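# 第七章 看演示：参观、开放日与现场记录

（先读7.1和7.3，7.2上课前翻一遍就行。作业在7.6。）

## 7.1 从一次开放日说起

Falport，五月，Tresex的开放日。门口发胸牌，签到，领一张折了两折的日程单。当天签到582人，大部分是学生，也有几家做洗衣和分拣的公司派来的人。我们一组人被分到Numo工位，时间将近60分钟，讲解的人叫Rainer Hagedorn。

他讲得快。先说任务：双臂，一张白桌子，一件T恤，叠好。然后说今天可能叠不好，请大家别急着鼓掌，也别急着走。接着就开始了。

本章的材料大多来自那一个小时。笔记是站着写的，字很乱，回来以后对过两遍，还有几处对不上，后面会标出来。

为什么教材里要单独拿一章讲"看演示"？前六章讲的是机构、传感、控制，都是坐下来学的东西。可是大家毕业以后，第一次接触一套陌生设备，多半是在展会、验收、供应商参观这类场合。站着，吵，时间短，旁边有人不停地讲。这时候看什么、记什么、问什么，全靠平时练。练过的人回来能写出两页有用的东西，没练过的人回来写"运行流畅，印象深刻"。这八个字请在你们的报告里删掉。

学完本章应当能做到：

- 分清一次演示的任务、条件和结果，分开写；
- 画出工位草图，标出自己的站位；
- 在一小时以内提出三个能得到具体回答的问题；
- 知道哪些话自己没有资格写进报告。

## 7.2 几个词，先说定

**演示**：在选定条件下，由熟悉设备的人向别人展示某项功能。条件是选定的，这一点不丢人，所有演示都这样。要紧的是把条件记下来。

**试次**：从规定的起始状态到规定的结束状态，算一次。中间人为停下的也算一次，备注写"中止"。很多参观者把"又来了一遍"和"接着刚才继续"混在一起，数就全乱了。

**起始状态**：物体在哪，什么姿态，夹爪在哪。柔性物体的起始状态特别难写，一块布可以有无数种摆法。写"平铺，领口朝某边"，比写"放在桌上"强得多。

**介入**：人碰了工件、碰了设备、按了按钮，或者说了一句让操作人员改变动作的话。最后一种最容易漏。

**控制方式**：自主、遥操作、示教再现，或者几种混着用。光看动作判断不了，必须问。问的时候问当前这一次，别问"你们的系统"。两个问题的答案经常不一样。

词就这些。其余的前面几章都有，忘了的回去翻。

## 7.3 为什么是衣服

刚性零件好说，知道一个位姿就知道全部。孔在哪，边在哪，抓住以后它还是那个形状。布料不行。抓一个角，其余部分怎么垂、怎么皱，取决于抓的深浅、提的快慢、桌面的摩擦，还有上一步留下来的褶。

对参观者来说，叠衣服倒是个好题目。谁都会叠，谁都看得出叠得齐不齐。不用懂专业，也能看出哪一步别扭。坏处也在这里：大家太熟了，容易拿自己的手去比，比完就下结论，中间的细节一样没记。

Hagedorn当时让我们先不看机器，拿自己的外套在旁边的台子上叠一遍，边叠边说每一步手在干什么。没有一个人说得清楚。捏了哪里？用的几根手指？为什么先抹平再折？都是做完了才想起来补的。他说Ayele小组写任务步骤的时候，光"把布抓住"这一句就改了很多稿。

所以看叠衣演示，建议分四段记：

1. 铺开。平不平，领口、下摆、袖子各朝哪边。
2. 接触。夹爪从哪里下去，捏到几层。层数往往看不清，看不清就写看不清。
3. 移动与放下。提多高，拖还是翻，放下时松手快慢。
4. 整理。有没有回头拉一下、压一下。

四段不一定按顺序来，也不一定都有。一次折叠可能接触两三回。照实记，别硬凑成四行。

工位上的白色布料与夹爪：

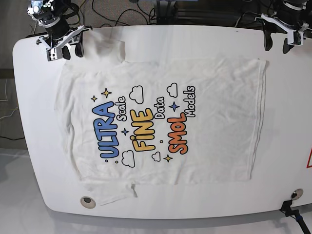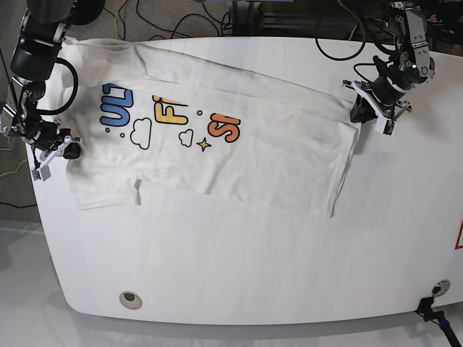
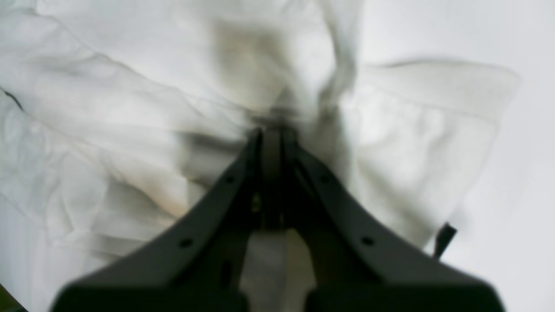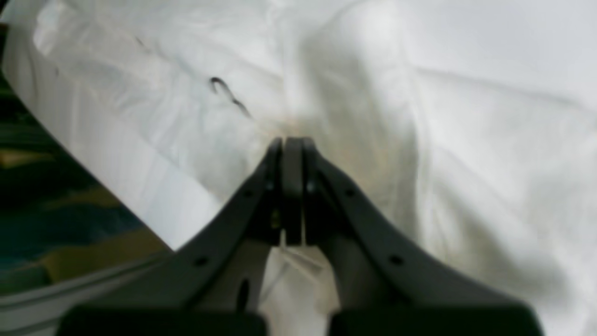 站位决定你能记下什么，先把站位写在笔记第一行。我们那组人挤在围栏一侧，后排只看得见两条手臂的上半截，桌面要踮脚。同一个动作，前排写"拉平"，后排写"抬起"，回来对笔记的时候吵了一阵，其实两边都没写错，看到的部分不同罢了。选位置时优先保证能看到桌面和工件的大部分，其次才是手臂。T恤上有没有图案也会影响记录：前两幅里衣服胸前印着彩色的字，平铺时"ULTRA"那几个字母横过来了，领口在哪一头一看就有数；折过以后蓝色字母只露出"UL"，哪一半盖住了哪一半，也可以借图案来说。纯白的一块布就麻烦，后两幅离得近，褶子都朝指尖那里聚，捏住的地方很清楚，可要说这是衣服的哪个部位，谁也不敢打包票。远处的视角说得清整体，近处的视角说得清接触，两种都要，缺一种就在报告里写明缺哪种。

再补一句关于画面和时间。单独一个瞬间说明不了先后。手里拿着几幅现场画面，如果没有时间戳，不要替它们排队。"先这样后那样"是你脑子里补的，写进报告就变成了证据。以前有位同学凭三幅画面写了整整一段工艺过程，文笔很好，零分。

## 7.4 怎么提问

讲解的人一天要答很多遍同样的问题。你问"成功率多少"，他给一个数，你记下来，双方都满意，什么也没得到。成功率后面必须跟三样东西：什么算成功，一共多少次，什么条件下做的。

开放日那天有人就这么问了。Hagedorn把墙上的一张表指给大家看，表上写着累计试次2,406，其中按他们自己的标准记为完成的1,466。比例自己算，六成出头。然后他接着说，标准是折完以后外轮廓大致成矩形、两只夹爪都已松开；袖子露出来一点仍算完成。还有，这些试次用过好几件衣服，新旧不同，他手边没有分件的统计。

这个回答好在哪？有定义，有总数，也说了缺什么。同样的数字，少了后半段，拿回去就没法用。我的笔记里"两只夹爪都已松开"这一句旁边画了问号，当时太吵，可能还有一个限时条件没听到。在下一版之前会去核实。

能得到具体回答的问题，举几个：

- 刚才这一次，手臂是谁在控制？
- 起始时衣服怎么摆，由谁摆，有没有对着记号摆？
- 什么情况下你们会叫停？今天叫停过没有？
- 换一件大一号的，需要改什么？改一次多长时间？
- 夹爪上的相机，运行时系统用不用它的画面？
- 桌面为什么选这个颜色？试过别的没有？

最后一问看着外行，其实很有用。白衣服在白桌子上，边缘的对比弱，对视觉是个考验，选它总有缘故，或者当初根本没想过。两种答案都值得记。

不太好的问题也举几个：

- 以后会不会代替人工？（他不知道，你也不知道。）
- 比某某家的强吗？
- 能不能叠我这件？（有人真把外套递过去了。讲解员很为难。工位有工位的规矩，别递东西进围栏。）

问题要提前写好，至少写三个。现场再想，想出来的基本都是第二类。轮到别组提问的时候也要听，答案照样能记，注明是别人问的就行。

## 7.5 现场记录的格式

不规定用什么本子。规定写哪几项：

| 项目 | 写什么 | 常见毛病 |
|---|---|---|
| 站位 | 草图，自己画一个叉 | 不画 |
| 任务 | 讲解人的原话，尽量一句 | 换成自己的理解 |
| 起始状态 | 工件、夹爪、周围物品 | 只写工件 |
| 控制方式 | 问到的答案，注明问了谁 | 凭动作猜 |
| 试次 | 逐次一行 | 最后凭印象补总数 |
| 介入 | 谁，碰了什么，哪一次 | 觉得是小事不写 |
| 结果 | 看到的样子 | 写"成功"二字了事 |
| 没看清的 | 单列一栏 | 没有这一栏 |

最后一栏请务必留着。我批作业先看这一栏，空着的在往前翻，十有八九前面有编的。

草图不用好看。桌子一个框，手臂两条线，线缆大概走向，人站哪。桌面上固定的东西可以当参照，比如走线孔，位置不动，后面描述衣服挪到哪儿就有依靠了："下摆靠近右侧走线孔"，读的人马上明白。用"左""右"之前写清楚是谁的左右。机器人的右手，从对面看在你左手边，这个错每年都有，验收现场出这种错会闹出大麻烦。

记时间用开始时刻加序号就够，别盯着表看。盯表的人往往漏掉夹爪第一次碰布的那一下，那一下恰恰最该看。

拍摄要先问。Tresex那天允许拍工位，不允许拍操作台的屏幕，牌子就挂在入口，还是有人拍，被请出去删。别当那个人。

### 关于安全，短一点

围栏外就是围栏外。手机、笔、胸牌挂绳，都不要伸过去。急停按钮在哪里，进场第一件事先找到，找到也不要碰，除非真有人受伤。讲解人说"退后"就退后，先退再问为什么。手臂停着不等于断电，第三章讲过保持力矩，忘了的自己去补。

地上有线缆。看机器看入神了绊一跤，这种事比被手臂碰到常见的多。

### 一段示范记录

抄自我自己的本子，只改了错字：

> 站位：围栏长边，第二排，桌面能看到大半。
> 任务（原话）："把这件叠到能放进抽屉。"
> 控制：第1、2次遥操作（问Hagedorn，当场答）。第3次没来得及问。
> 第1次：起始平铺，工作人员用手抹过一遍。右爪先碰布。拉起后滑脱一回，重抓。结束时近似长方，一侧袖口外露。
> 第2次：起始同上。中途停，讲解人说话，约莫几句话的工夫，继续。算不算同一次？问了，他们算一次。
> 第3次：没看全，被前面的人挡住。
> 没看清：每次捏到几层；第3次的结果；左爪松开的时刻。

不漂亮，有用。第2次那个停顿后来在课上讨论了很久，有人认为应当记成两次，理由是停顿期间操作者看到了布的新状态，有时间重新打算。我倾向于照主办方的算法记，同时把停顿写明，让读的人自己决定。你们可以不同意，作业里写理由。

## 7.6 课前作业

两人一组，一个叠，一个记。毛巾、T恤都可以，最好有一件带图案、一件纯色。

1. 叠的人戴厚手套，每只手只许用拇指和食指。记的人按7.5的表格逐次记录，至少六次。
2. 换位置：记的人坐到对面，再来三次。左右写错几处，自己圈出来。
3. 记的人只从高处往下看三次，再把脸凑近指尖看三次。两份笔记摆在一起，各缺什么，写半页。
4. 给"叠好"下一个定义，要让没在场的人能照着判断。拿给另一组用，看判断结果和你们一不一致。
5. 读下面这句话，列出报告人还应当补充的内容："双臂系统完成了T恤折叠，整个过程稳定。"

第4题花时间最多，别留到最后一晚。手套实验室有，借了要还，登记本在门后。

第1题的记录带到课上来，7.7要用。7.7讲怎么把几个人的笔记合成一份，先处理试次编号对不上的情况，再处理左右相反的情况。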